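Budgeting for a switch-panel robot cell

A switch-panel cell is a small robot setup in which an arm works the controls on an equipment panel, usually so that older machinery can be run on a schedule without a full rewiring job. I've planned a few of these now, and this article sticks to the part I get asked about most: what to buy, in what order, and how much to hold back. It leans on the pump room project at Menico, which we planned almost completely in simulation before a single purchase order went out.

Where the money goes

Everyone starts with the arm (I did too!), but the arm is the easy line to fill in. You get a quote, you argue a little, you're done. The slippery costs are the small ones. On the Menico job the mounting block came to $559, a spare set of fingers was $329, and the engineering hours for the simulated panel ran to around $1,987. I'd pay for that last one again tomorrow, and I'd pay for it first.
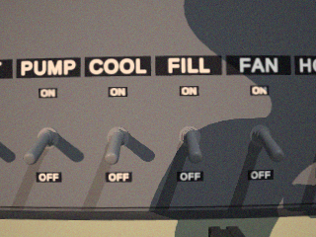
Labels are a cheap item that people forget. Ask for big, plain lettering, with the ON and OFF positions marked for every switch, and get the names settled before the plates are engraved. We changed our minds after the first order to Fadeo and bought the whole set twice. Lighting goes on the same page of the budget. An arm working close to a panel throws its shadow over the switches, so if you're going to use cameras, price a second light now — it's much harder to ask for one later.

Choosing reach and mount

Long reach costs more and you may not need it. If the panel can stand close to the base, a folded arm will do the work, and you can shop a size down. Check the elbow room above the arm as well as the floor space, and draw in the shelves and cabinets you already own. 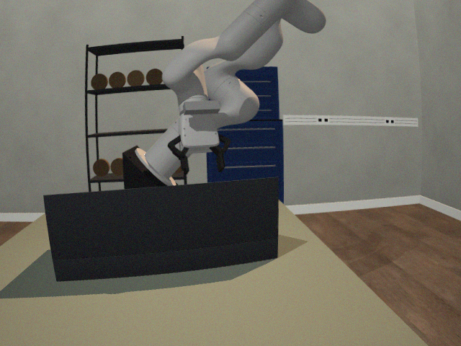

Simulated cell: white arm on its black mounting block, with the gripper just above the panel.

Seija Hyvönen, who reviewed our layout, wanted the block moved twice. Both moves were free in the model. Scanlon had quoted us a full day of labor for each one on the shop floor, so you can see why I'm fond of doing it this way.

Planning the schedule

We allowed 7 weeks from the first model to the order. Start with a few switches and agree on what counts as a good flip before adding the rest. I also keep a separate line for retesting, as any new plate, toggle or finger means running the trials over again. 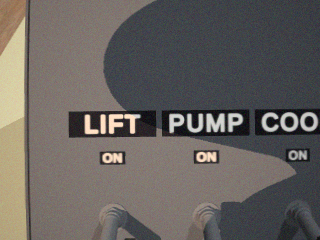 The LIFT and PUMP plates in the simulated panel, partly in shadow.

Service contracts

Wendis offered us a yearly plan and we turned it down for the first year, then took it in March of the second. Read what the plan says about fingers. Ours left them out as wear parts, so they stay on my own spares list along with the toggles.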